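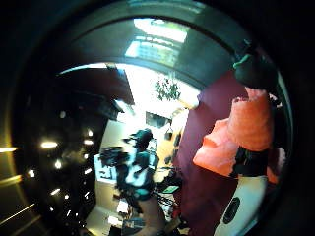 Labels print with the second color missing

Support > Redeo Stock > Labels and export
Print | E-mail

Product: Redeo Stock, label module
Site: Urkanance, main office
Ticket: 2327
Opened: 8 Oct 2026
Status: Closed

Problem
Shelf labels for two-color items show only the first color. Item number, size and price print correctly. One-color items are fine. We have over 1000 items in the catalog and had no trouble with labels until we moved to version 6 in May.

Tried so far
Restarted the print service. No change.
Deleted the label template and loaded the default one. No change.
Printed to PDF instead of the Casuletti label printer. Second color still missing, so the printer is not the cause.

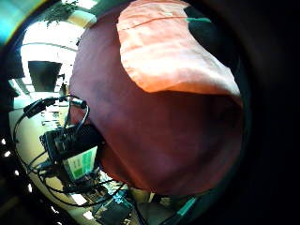 The color field in the item record holds the full text, and the export file holds it too. The value is lost somewhere between the export and the label. I made a test item and typed the colors in different ways to see which ones survive. For cloth like this, maroon with a salmon-orange panel, "maroon/orange" came out on the label as "maroon". So did "maroon, orange". When I typed "maroon orange" with only a space, both words printed. I would prefer not to retype the whole catalog – the web shop filter also reads the slash.

Export file and label template attached.
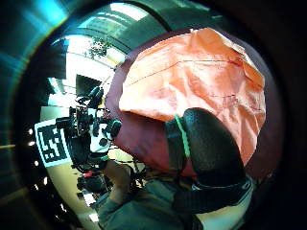
Damgaard replied that the label module now treats a slash or a comma as the start of a new value, and that the default template prints only the first value it gets. The item records did not need to be changed. We were told to open the template, select the color field and set "Values to print" to All, then save the template under a new name so the next update would not overwrite it.

Result
Changed the setting and saved the template as "shelf 7". The test item now prints "maroon/orange". Printed a sheet of older two-color items as well, all correct. The preview window still shows one color – Damgaard has logged that separately. OK to close.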